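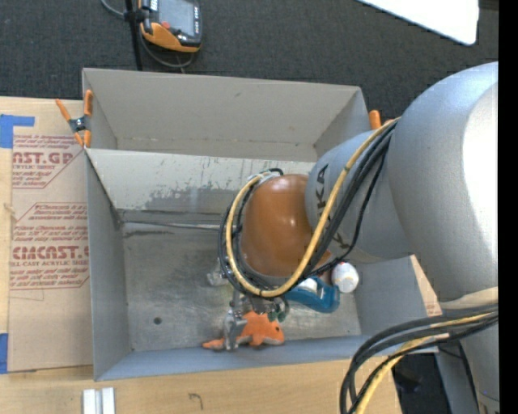
Estimated Bills Should Carry an Expiration Date

Gilgate Power sends a bill to every account every month, whether or not it has read the meter. When it has no reading, it uses an estimate. The rules that apply to Gilgate's territory allow this and put no limit on how many estimates may be issued in a row. I think the limit should be two, and that a third estimated bill should not be collectible until a real reading is taken.

The method is simple. The billing system takes the customer's use for the same month of the prior year and adjusts it for temperature. If there is no prior year on file, it uses an average for the rate class and the feeder. The first case works fairly well for a month or two in a house where nothing has changed. The second works poorly almost everywhere, as the rate class for a small apartment is the same as for a four-bedroom house with an electric water heater.

The error also compounds. Once a month has been estimated, that estimate becomes the base figure for the same month of the following year. An account with a long run of estimates is soon being billed on estimates of estimates, with the same temperature factor applied twice.

Clistwood shows the scale of it. According to the service report Gilgate filed in June, the district has 2,418 residential accounts, and 1,971 of them had at least one estimated bill in the past year. The report does not say how many had more than one. It should. A single missed reading is a routine event: a locked gate, a dog, a snowdrift against the wall. A run of six is a failure of the meter-reading program, and the report as written puts both in the same column.

Gilgate's position is that every estimate is corrected at the next actual reading, so the customer pays for the right number of kilowatt-hours in the end. The arithmetic is correct. It leaves out two things. First, the tariff is tiered. If a catch-up bill places several months of unbilled use in one month, part of that use is priced in the upper tier even though no single month would have reached it. The tariff permits the company to spread the use back over the estimated months, but does not require it, and the customer has to ask. Second, an overestimate is a loan from the customer to the utility. It is repaid as a bill credit, without interest. An underpayment by the customer draws a late charge after 23 days.

Mahrous, which serves the next county, reads manually too and has similar terrain. It accepts a customer's own reading by phone or on a postcard and treats it as actual unless it falls outside a set band. Gilgate accepts customer readings but flags them as estimates, which defeats the purpose of sending one in.

The usual answer is to wait for the new meters. The Wokmont pilot put in 110 of them, and they report daily when the radio link holds. I support the program. But a remote meter that loses its link produces an estimated bill under the same rules as a manual meter behind a locked gate. New hardware lowers the number of missed readings and leaves the treatment of each one as it was.

Three changes to the tariff would cover most of this. Cap consecutive estimates at two. Make the spreading of catch-up use automatic. Pay interest on overestimates at the rate the company charges for late payment. None of them needs new equipment, and the billing system already stores the read code for every month on every account.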